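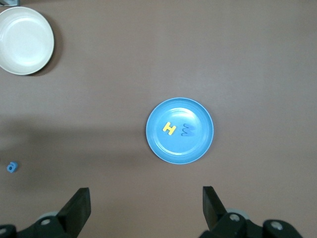 一个人吃饭这件事,随便讲讲(长串,慢慢发)

1/
起因是昨天晚上跟 Tahsin Cassim 打电话,他问我晚饭吃的什么,我说米饭、番茄炒蛋、一小碟凉拌黄瓜,还有半碗昨天剩的排骨汤。他在那头沉默了一会儿,说:你一个人?做这么多?我说对啊,一个人啊!然后我们就这个话题聊了快两个钟头,挂了电话我还意犹未尽,所以今天上来开一串。

2/
先交代背景。我自己住已经好几年了,三月份换了现在这个房子,厨房窄得转身都要侧着走,但是有一扇朝东的窗。看房的时候别的我都没怎么看,就看见那扇窗了。中介一直在讲地铁站多近多近,我一个字没听进去。

3/
刚自己住的那两年我吃得特别糊弄。下班路上买个饭团,站在冰箱前面把它吃了,连灯都懒得开,就着冰箱里那点光。吃完把塑料纸一团,就算吃过晚饭了。那时候还觉得自己挺利落的,省时间嘛。省下来的时间拿去干嘛了呢,躺着刷手机。

4/
后来是怎么改过来的,说起来也没什么大转折,就是有一次感冒,嘴里没味,特别想喝一口热的白粥配咸蛋。翻遍厨房,米有,锅有,盛粥的碗没有。我只有一个马克杯和一个泡面碗。泡面碗里还泡着前一天的碗底。那天最后是拿马克杯喝的粥,勺子伸不到底,喝到后来仰着头等它自己流下来,越想越委屈哈哈哈。

5/
病好以后第一件事就是去买碗。然后就一发不可收拾了(钱包的事另说)。

6/
讲讲盘子吧,这个我可以讲一整晚。
我一开始买的是一整套的,白的,大小都有,叠起来整整齐齐,打开柜子特别有成就感。用了半年发现,天天拿的就是最上面那两只,底下的从来没见过天日。搬家那天拆箱,底下那几只的标签都还贴着。

7/
所以我现在的主意是:别买整套!一只一只买。看见喜欢的就带一只回来,颜色不一样也没关系,摆在一起反而热闹。蓝的盛炒蛋特别好看,黄的更黄了。浅绿的盛白切鸡,或者什么都不盛,就放两个杏子。

8/
颜色这个事我妈是不同意的,她说盘子就该是白的,白的才看得出洗没洗干净。她说得也有道理。但是她自己家里用了十几年的那个盘子,底下画着一条红鲤鱼,每次吃完鱼还能再看见一条鱼,我小时候觉得这个盘子会变魔术。我跟她提这个,她说那不一样,那是你外婆给的。

9/
还有深浅。我强烈推荐有一点点边沿的浅盘,别买完全平的那种。中国菜多少都有点汤汁,平盘从灶台端到桌上,走三步就要洒一次。有一圈边就踏实多了,番茄炒蛋的汁水老老实实待在里面,最后还能拿米饭去擦,擦得干干净净的,洗都好洗。

10/ 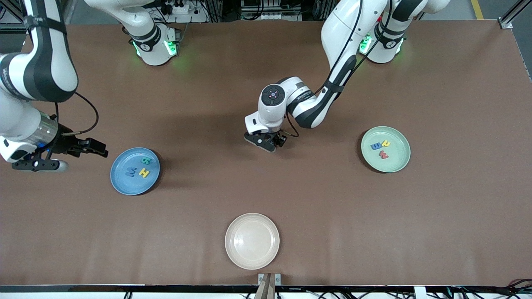 桌上的盘子:蓝的、浅绿的,还有一只米色的空盘。

11/
接着讲量的问题。好多人说一个人做饭最难的就是量,买一棵白菜吃一个礼拜,吃到最后看见白菜就想哭。我完全理解,我也哭过。
现在的办法是把一棵菜当成三道菜来想。外面的大叶子炖豆腐,中间的帮子切丝醋溜,最里面的嫩芯留着下面条。三顿吃下来口感差得很远,不太会腻。

12/
肉就更简单了,买回来当天就分。我会切好,用小袋子装成一顿一顿的,压扁了冻。一定要压扁!压扁了化得快,码在抽屉里也省地方,像一排书一样竖着放。以前我是一整块丢进去,要吃的时候拿刀背敲,敲得楼下邻居上来敲门,她以为我在装修。

13/
米饭也是,一次煮两三顿的,趁热分装,凉了进冷冻。吃的时候洒一点点水再热,跟新煮的差不了多少。这招是以前的同事 Manikandan Salian 教我的,他午饭永远是自己带的,他那个饭盒一打开,整层楼都要过来问一句今天是什么。他做的豆子咖喱我到现在也没学会,问他放了什么,他每次说的都不一样。

14/
有朋友在底下问一顿饭做多久。我平时的工作日晚饭,从洗菜到坐下来,50分钟以内。要是冰箱里有现成的汤底,更快。周末就不计时了,周末我可以为了一锅卤味在厨房里待一下午,一边听广播一边剥蒜,很舒服的。

15/
至于花多少钱,我有一阵子是记账的,记了一个月就不记了,太烦。只记得有一个星期特别节俭,买菜一共花了80块,吃得还挺好:鸡腿、豆角、一袋小土豆、一把韭菜、鸡蛋、两块豆腐。第二个星期就破功了,买了一只螃蟹。

16/
说到买菜。我们这片有个小店叫 Kodikara,门脸很小,门口永远堆着纸箱,香料一罐一罐摆到天花板。我第一次进去是躲雨,出来的时候拎了一袋红扁豆、一包肉桂皮和一个我不认识的瓜。老板 Aravind Nambiar 很耐心地跟我讲那个瓜怎么做,讲了三种做法,我回家全忘了,最后按冬瓜烧的。也挺好吃!

17/
后来我每个星期五下班都绕过去一趟。其实有时候也不缺什么,就是想进去闻一下。那个味道怎么形容呢,有点像中药铺,又有点像刚烤好的饼干,进门的时候鼻子会先醒过来。

18/
有一说一,菜场还是比超市好。超市的葱是一捆一捆的,吃不完,菜场买别的菜人家会顺手塞你两根,刚刚好。前提是你得脸熟。我脸熟用了将近一年,现在卖豆腐的阿姨看见我就直接切最小的那块,问都不问。

19/
好,讲一个可能会有人反对的:吃饭的时候能不能看手机。
我的答案是,能,但是第一口别看。第一口认认真真地吃,尝一下咸淡,看看今天的火候对不对。后面爱看什么看什么。我试过完全不看,坚持了三天,第四天对着墙吃饭吃得心里发毛,就放弃了。第一口这个规矩倒是留下来了。

20/
再讲坐哪儿。我以前都在茶几上吃,弯着腰,吃完胃疼。现在有一张正经的小桌子,二手的,从 Obaidul Seneviratne 那里收的,他要搬去外地,东西处理得很快,我去晚了一步,椅子已经没了。所以有两个星期我是坐在行李箱上吃饭的。行李箱有轮子,夹菜的时候人会慢慢往后溜。

21/
桌子不用大,放得下一碗饭、两个盘子、一个杯子就行。但是桌面上别堆东西!快递、发票、耳机、没拆的信,这些东西一旦上了桌就再也下不来了。我的做法很粗暴,饭前全部扫进一个纸袋,吃完再拿出来。有时候就忘了拿出来,电费单就是这么过期的。

22/
汤。我觉得一个人吃饭最容易省掉的就是汤,可是有汤和没汤真的是两顿饭。不需要煲,紫菜撕一撕,虾皮抓一小把,一点酱油一点香油,开水冲下去就是一碗。冬天再打个蛋花。做这碗汤的时间比等外卖小哥找楼栋还短。

23/
外卖我也吃的啊,别误会。加班到九点多还让我回家切菜,那我也做不到。但是我会把外卖倒出来,盛到自己的碗里盘子里再吃。多洗两个碗,整个人的感觉就不太一样。麻辣烫除外,麻辣烫就该在那个盒里吃,倒出来就散了魂。

24/
有人私信问一个人过节怎么办。我第一年自己过中秋,特别想逞强,做了四个菜,摆了满满一桌,拍了照发到家里群里,大家都夸。放下手机看着那一桌,一下子就没胃口了,菜吃到了第三天。

25/
后来学乖了,过节就做一个菜,做一个平时嫌麻烦的。去年是八宝鸭,翻了好久的菜谱,拆骨拆得一头汗,拆破了两个地方,拿棉线缝上,缝得歪歪扭扭。蒸出来那个香啊!连着汤汁浇在糯米上,我一个人坐在那儿笑出声了。剩下的半只第二天带给同事,也算过了节。

26/
Tahsin 昨天电话里问了一个问题,我今天想了一天:他说你做得这么认真,没人跟你一起吃,不觉得可惜吗?
我当时说不可惜啊,我吃了呀。
可是后来想想,可惜也是有一点的。有时候一道菜真的做成了,火候、咸淡、颜色都对了,第一反应就是抬头想跟谁说一句你快尝尝。抬头只有冰箱。冰箱嗡地响一声,也算是搭了个腔。

27/
所以我现在会请人来吃饭,次数不多。来的人也不多,桌子就那么大。上个月 Tharindu Samarakoon 来了一次,进门就说厨房好小,然后在厨房门口站着跟我聊了一晚上,挡着路,我端个菜要喊三遍借过。他带了一瓶自己腌的青柠,酸得我眼睛都睁不开,配白粥绝了。现在冰箱里还剩一个底,舍不得吃完。

28/
请客的时候就是我那些零零散散的盘子最风光的时候。一人挑一个自己喜欢的颜色,有人每次来都要同一只,已经默认是他的了,别人拿错了还要换回来。成套的白盘子就没有这个乐趣,谁拿哪只都一样。

29/
洗碗!差点忘了洗碗。很多人不做饭其实是不想洗碗。
我的经验是锅当场就洗,菜出锅,锅还有余温,热水一冲,刷两下就完了,饭还没凉。碗盘吃完马上泡。千万别坐下!吃完一坐到沙发上,那一池子碗就要过夜了,第二天早上看见的时候,那个心情啊,像收到了昨天的自己寄来的一封骂人信。

30/
还有人问要不要买洗碗机。我没有,厨房放不下,所以没资格评价。我有一个沥水架,铁的,用得有点生锈了,但是每天早上太阳从那扇东窗照进来,正好落在架子上,碗啊杯子啊都亮亮的。我常常刷着牙站在那儿看一会儿,有一次看得太久,上班迟到了11分钟。

31/
给真的刚开始自己做饭的朋友列几样我觉得值得先买的,按我自己的顺序:
一口带盖的小锅,煮面煮粥炖汤都靠它
一把趁手的刀,不用贵,要会磨
一块厚一点的砧板
两只碗,一大一小
两只浅盘,颜色随你
一个计时器(手机也行,但是手上有面粉的时候你会想要一个计时器)
别的慢慢来,缺什么,做饭的时候自然会知道。

32/
不值得先买的:切蒜神器、鸡蛋切片器、专门煎小圆饼的那种锅。这三样我全买了,全在柜子最里面。鸡蛋切片器我用过一次,切完发现洗那几根钢丝的时间够我拿刀切一打鸡蛋。

33/
调料也别一口气买齐。酱油、盐、醋、香油、一瓶料酒,够做好多菜了。我刚开始照着一个单子买了19种,什么鱼露啊豆豉啊柱侯酱啊,过期的比用完的多,搬家的时候一瓶一瓶往外倒,厨房下水道的味道持续了好几天,像在海边开了个中药铺。

34/
看到有人留言说自己做的不好吃,怕浪费。不好吃就不好吃嘛,我上周做的茄子像一块湿抹布,也吃了。多放点辣椒油,什么茄子都能下饭。再不行就第二天剁碎了拌面,换个身份重新做人。

35/
也有人说"一个人不值得"。这句话我听得挺多的,我外婆也说过。外公走了以后她有一阵子就是泡饭配酱瓜,一天三顿。我们打电话去问,她就说我一个人随便吃吃,不值得开火。后来我表妹放暑假去陪她住,天天嚷着要吃葱油饼,她就又开火了。表妹走了以后,她还接着做,做少一点,一次烙一张。

36/
那张饼我后来学会了,面要软,软到粘手,油酥里放一点点花椒粉。我烙的还是没有她的层多,她在视频里看了一眼,说你揉面太用力了,你跟它有仇啊。

37/
今晚吃什么呢,刚看了一眼冰箱:半块豆腐,一把小青菜,昨天那碗排骨汤还剩个底。那就青菜豆腐煮汤,再热一份冻的米饭,煎个蛋,蛋黄不要全熟的那种。蓝盘子还是绿盘子,等会儿再说。

38/
先去淘……哦不用淘米,冻着呢。那我去洗菜了。大家今晚吃什么,留言告诉我,我一边吃一边看(第一口除外)!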